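Re: [cell-practice] Reset rules for the shelving task 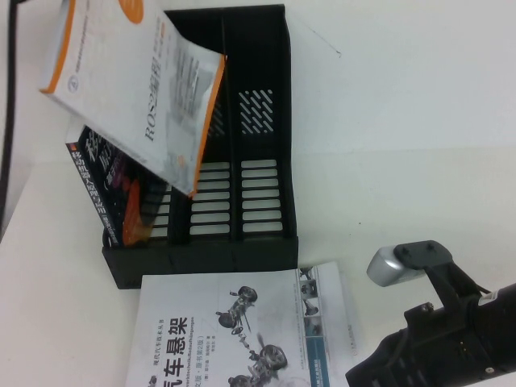
Hi all, and thanks Muireann for kicking this off again before Monday. I've been chewing on your draft all week and I like most of it! Rule 4 is the one I'd fight over (in a friendly way).

Muireann Gilmartin wrote:
> 4. Before each run the operator returns every book to its marked
> start position. If a book is leaning or lying flat when the run
> ends, log it as a fail and carry on.
> 5. Speed limit stays at 8 percent while hands are inside the tape.

Rule 5, yes please, no notes. On 4, I think "fail" is doing too much work. A book that leans out of the organizer and a book that's flat on the table are very different endings, and once they're both an F in the sheet we can't pull them apart again. Over at Florkside we had 700 runs logged that way and Jayson ended up rewatching a big pile of them, poor guy.

So could we have 2 codes, say L for leaning and T for on the table? Then whoever is on shift writes down which title it was, too. Covers matter more than I expected – paperbacks slide in a way the stiff ones don't, and big floppy textbooks are their own special misery.

The other thing I'd add is the order of the reset. Pause the arm first, check the light, THEN reach in. Everybody knows this and everybody skips it by run 30 (me included, Apolinar caught me at it in November). I'd put it above the logging rules so it gets read.

Also, does "marked start position" mean the tape corners or the printed mat? We've got both at Datdale and they don't agree by up to 8 mm. I'm happy with either, just pick one and I'll peel the other off.

I can do a marked-up copy if that helps.

Trevor Treloar
Datdale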